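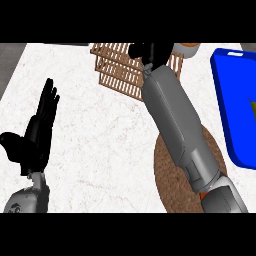 What a month it's been for the kitchen simulation, and we finally caught the fault that had been driving us up the wall! Since December the right arm had been stopping dead on its way to the back of the counter, and always in the same job: reach for the slatted wooden racks, lift the top one, bring it forward. The left arm was never any trouble – it just waits there over the marble with its hand open and flat. The right one has to stretch its forearm across the round brown mat to get anywhere near the racks, and Myfanwy Gape noticed that every stop came during that stretch.

So she and Tudur Kneath sat down with the logs from 87 runs (a whole afternoon, plus a lot of toast) and found it. The mat's collision shape had been saved 8 centimetres tall. The safety check thought the forearm was about to plough into a solid block and locked the elbow, exactly as it should have. The check was right and the mat was wrong!

Italo Dal Bello has fixed the shape, and the job has now gone through cleanly 7 times in a row. We also found two more props in the Beddoe set with bad heights, so please pull the new files before you start anything. And please don't switch off the safety check to get a run finished, even in simulation – those settings get copied over to the real arms. If yours still locks up, send the log to Nattawut Rattanakul, who is collecting them all.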